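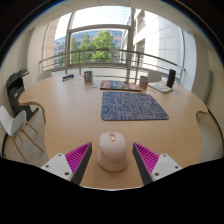 2 de agosto de 2020, caderno da bancada, projeto Zirside

Meta da quinzena: 400 demonstrações de arrumar a mesa. Temos 2,363 no total se contarmos as de julho. (Fahad, é vírgula de milhar. Em Portugal, ponto: 2.363. Corrigido, não se fala mais nisso.)

Hoje: rato para o tapete. Pegar, pousar, largar, repetir. Vinte anos de estudos somados nesta equipa e o dia passa-se a ensinar alguém a pousar um rato.

Notas:
- Largar devagar. Se os dedos abrem de repente, o rato roda e o episódio vai para o lixo. Perdi 8 assim antes do almoço.
- O tapete com labirintos fica. A Sewwandi queria um liso, eu voto contra: o cliente (Lirurby) também não tem secretárias lisas.
- Copos ou latas e revista ou livro ficam ao fundo da mesa, não mexer entre séries.

Reunião com a Lirurby: a equipa de limpeza perguntou se isto lhes tira o turno da noite. O gestor disse que "liberta tempo". Perguntaram para quê. Ficou em ata como "ponto a desenvolver".

Por cá a mudança já se nota: o Fahad era técnico de manutenção, agora arruma secretárias 20 vezes por hora e chama-se operador de dados. Mesmo salário. Dói-lhe o pulso direito.

Por fazer: trocar de mão a meio da sessão, pedir à Sewwandi a folha de pausas, responder à Lirurby sobre o turno da noite.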